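Torero Event Hall, Tendville
Walk-through checklist: flower prep area and side hall
Completed before the May luncheon. Guest limit 73.

Marks used: OK, FIX (before guests), WATCH (live with it, but keep an eye out). Comments are mine and the form gives me one line for them, so I have ignored the line.

1. Floor, prep area
FIX. Leaves get walked across the tile and turn into something close to soap. Sweep before the buckets go out and again before the doors open. The mat by the sink has curled at one corner for as long as I have been filling in this form. It has now been written up 9 times. I have begun to admire it.

2. Buckets and standing water
WATCH. Fill to a third, no higher. Full buckets get carried by optimists. Keep them against the wall and off the walking route.

3. Knives, snips, wire
OK. All back in the Wan case, blades down. Wire ends go in the lidded tin, not the trash bag, which somebody's hand will eventually press down on.

4. Extension cords
FIX. One orange cord crosses the side hall doorway under a strip of tape that was sticky in a previous administration. Reroute behind the coat rack.

5. Flowers on hand
OK. Light blue hydrangeas, on the stem with their leaves. Keep them off the serving tables and out of the kitchen altogether. Hydrangea is not for eating — leaves, buds, petals, any of it — and every year a cook with artistic leanings wants to float one on the punch. The answer remains no. Same rule for the cake.

6. Worktable
WATCH. Two white panels pushed together make one good long table and one seam. Check that both sides sit level before anything with water in it goes near the middle. Lay stems flat, and pull crossed ones apart by the stem end. Tugging at the heads is how you end up with confetti.

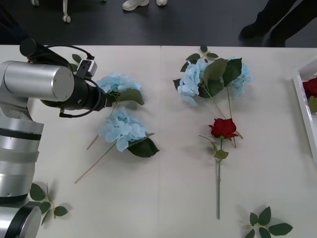
Mixed feelings about item 6, writes the reader of last month's copy, who left a note in the margin: the stems shouldn't be lying flat for any length of time at all, hydrangeas drink like horses, and a checklist that worries over a table seam while the flowers go thirsty has its priorities upside down. Cut them on a slant, get them straight into water, and worry about the table afterward.

Fair. I have added a line. Stems may be out of water while being sorted and no longer, and the buckets get filled before the bunches are opened. I am keeping the seam.

7. Gloves and skin
OK. Box on the shelf, mediums only, as if the world had agreed on a hand. The sap bothers some people and leaves others alone. Wash up afterward either way.

8. Vases
FIX. Of the 19 on the shelf, one has a chipped lip. It has been turned to face the wall, which does not count as a repair. Out it goes.

9. Centerpiece height
OK. Low enough for guests to see each other, which not every table will thank us for. Nothing tippy near the aisle.

10. Candles
WATCH. Battery ones only. The Lumatport tea lights are fine if the little doors underneath are screwed shut. Check each one. A loose button cell is a serious matter with small children in the room, and I have no joke for that.

11. Exits
FIX. Side door opens freely. Back door opens freely until it meets the stack of folding chairs. Move the chairs. Please do not move them in front of the side door.

12. First aid box
OK. Bandages restocked. The burn gel is in date. The tweezers are missing again, so whoever has very tidy eyebrows may return them without questions.

13. Cleanup
Green waste in the brown bin, floral foam in the regular trash. Do not pour foam crumbs down the sink. The last plumber cost us $2,000 and was cheerful about it.

Result: pass, once items 1, 4, 8 and 11 are fixed. Recheck at 10:30 a.m., mat included.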